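Who Pays for the Drastton Line? Money and Conflict Rules on a City Council
Final report, Local Government unit

We looked at one vote. The Drastton council voted in March to let Plusell run a water line under the east side of town. Two members who voted yes had owned Plusell stock within the last year. Our question was whether the city's disclosure rules caught that, and if so when. 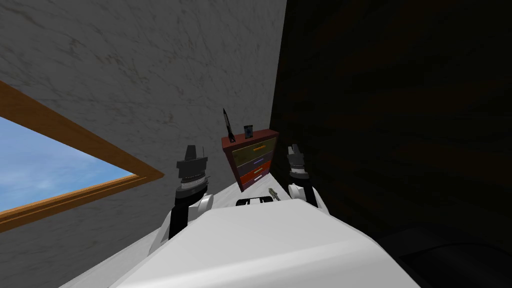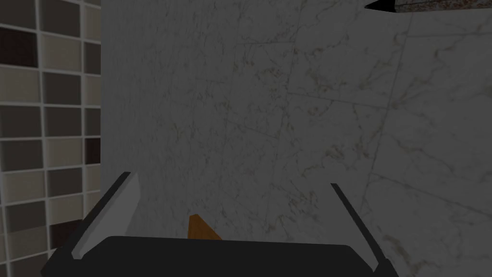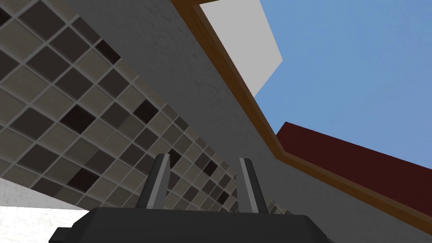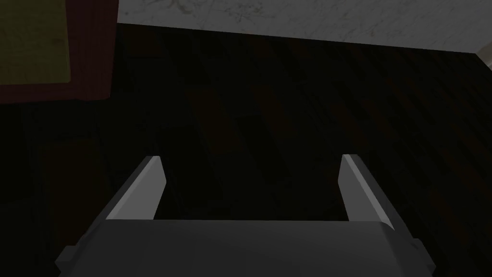 Figures 1-4. Simulated views, gripper in all four.

Background

City rule says members must list any stock on a form once a year. No rule on selling before a vote. No rule on spouses either, which suprised us. The county next door, Zusia, has both.

What we did

Read the minutes. Read all the disclosure forms on the clerk's site, 189 pages, a lot of them scanned sideways. Also sent a short survey on trust in the council to 710 households on the east side. Almost a third came back. Not great but usable.

What we found

Both members did file. Both filed on time. But the forms only ask for a yes or no on "holdings in a company doing business with the city" and Plusell was not doing business with the city yet. So both checked no. Legal, as far as we can tell.

One sold before the vote, other one after. The minutes show no one asked about it at the meeting. The Soomro Street residents' group raised it by letter 3 weeks later and the letter was read into the record, no discussion.

Survey: most people had heard of the pipeline, few had heard of the stock. Those who knew about the stock were more likely to say they did not trust the vote. Can't say one caused the other.

Problems

Forms before the current format are missing from the site. We asked, no reply by the deadline. Survey was mail only so renters are probably under counted. Ran out of time to compare with more then one other county.

Suggestions

Ask about companies with a pending application, not only current contracts. Add spouses. Post forms before the vote, same page as the agenda.

Sources: council minutes, clerk's disclosure forms, Zusia county ethics code, our survey (questions in appendix).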